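The bench that builds the inside of a computer

Last updated: 2024-07-01
Reading time: 6 min

First job of the morning at Danham is a cloth. Not the robot, not the laptop. Somebody wipes down the slotted table, gets the grit out of the grooves, and checks the feet of the fixture plate haven't crept overnight. Then the arms get power.

The cell is in the back half of a long room at Skenthorpe, past the kettle. It handles computer parts. A desktop tower, side panel off, flat on its side. A printed plate next to it holding the bits that go in. The job sounds like nothing — pick up the processor, put it in the socket, pick up the memory, push it home. People do it at kitchen tables with a screwdriver and a video. Getting a machine to do it, and to do it again after lunch, is mostly a matter of upkeep. That is what I went to look at.

The plate

The plate is the part they are proudest of and the part they complain about most. Grey, printed in one go, flat base with holders and slots standing up off it. They call the current one Wada, which started as a file name and stuck. It is version 17. The first ones warped. One in the middle had a lovely snug pocket for the processor, so snug the gripper lifted plate and all.

So Wada is looser where it can be. The pockets have a bit of a lead-in, the slots were opened up with a needle file and then the drawing was changed to match the filing. A print takes the whole night and part of the next morning. If a clip snaps they don't glue it any more. Glue sits proud, and a part sitting proud by the thickness of a fingernail is a part the gripper meets too early.

Every plate gets a number scratched underneath and a page in the book. Real book, paper, coffee on it.

Fingers

The fingers come off once a week. Screws out, pads wiped with alcohol, screws back in a fixed order and done up with the small torque driver that lives in its own drawer and is never in it. Then a close-and-open test on a bit of scrap board. If one finger lands before the other you can hear it, a click and then another click, where there should be one.

Slippery things, processors. The lid is polished metal, the edges are thin and there are contacts on the underside you must not touch. Grip too low and it tips. Grip too hard and the thing springs out sideways, which has happened, and the hunt under the desk took longer than the repair. The setting they use now came out of an afternoon of trying every force on a dead chip untill it stopped moving.

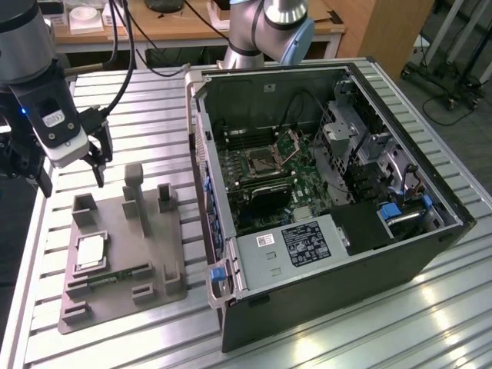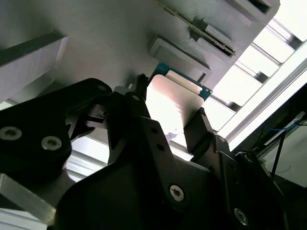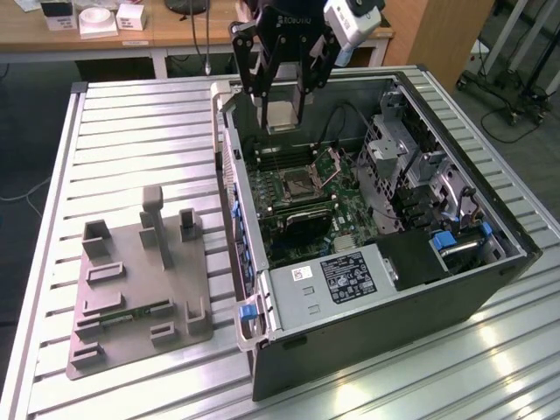 The Skenthorpe cell. The second picture has the processor in the fingers; the first and third show the open tower beside the fixture plate.

Where is the socket, exactly

Teaching the positions is the slow bit. The arm is moved by hand to each spot, nudged, nudged again, saved. Over the processor pocket, down to it. Over the socket, down to it. Same for the memory. There are 60 saved points in the full routine and most of them are nowhere near a part, they're just safe places to be on the way. Going round the drive cage, for one. A straight line from plate to socket looks fine on the screen and takes the top off a cable.

Then the tower. It has to go back in the same place each time, and a computer case is a bendy thing, more so with a panel missing. They tried clamps, the clamps pulled the chassis out of square. What they do now is two stops bolted into the table slots while the case is being placed, case pushed up against them, positions checked, stops off again out of the way. Takes a minute or two. Skip it and you lose the morning.

Cables are the other thing. The ones inside the case get tucked back before every run, they have a way of rising. The ones on the arm get a look too — any shine on the outer jacket means it is rubbing somewhere, and it wants a new loop before it wants a new cable. They learned that in the wrong order.

Light

Daylight is a pest. A processor lid throws it straight back at the wrist camera and what was a neat silver square is a white smear. In the first summer they lost an hour or so most bright mornings before anyone connected the two. The camera exposure is set by hand now and checked against a saved view of the plate. Lens gets a puff of air, never a sleeve. I saw a sleeve used. It was mentioned.

When it goes wrong

The fault list is short and dull, which they're pleased about. Chip not square in the pocket. Socket bracket not fully up. Memory module the wrong way round, a human error every time. Joint that needs re-zeroing after a bump.

A bad bump means the full check, 12 steps, off a laminated card. Power down, hands round each joint, feel for play. Look at the flange screws. Look at the fingers against a steel rule. Bring it up slow. Run the routine with no parts, then with the dead chip, then with a good one. It is tedious and they do all of it, even the time it was plainly only a loose connector.

The counter in the book stood at 1,266 runs when I visited. That goes back to the first plate, and includes the bad ones. Rornska, the small firm that set the cell up with Danham, comes in twice a year to go over the arms properly, and July is one of the visits. The table gets stripped bare for it, rails vacumed, everything measured from nothing again.

Plate 18 is on the printer. Deeper lead-in on the memory slot, fatter clips along the bottom edge. They expect to be filing it by the end of the week.

Comments (4)

benchrat
The torque driver never being in its drawer is every workshop I have ever worked in. We chained ours to the wall. Now the chain is missing

Pell_M
Would have liked more on the force setting. What did they end up with? We run something similar with memory modules and the pads wear quicker than the maker says they should.

old_solder
Three of our printed plates warped as well, all of them pulled off the bed while still warm. Leave it be until it's stone cold, go home if you have to.

tansy44
Good read. Small thing, "vacumed" wants another u.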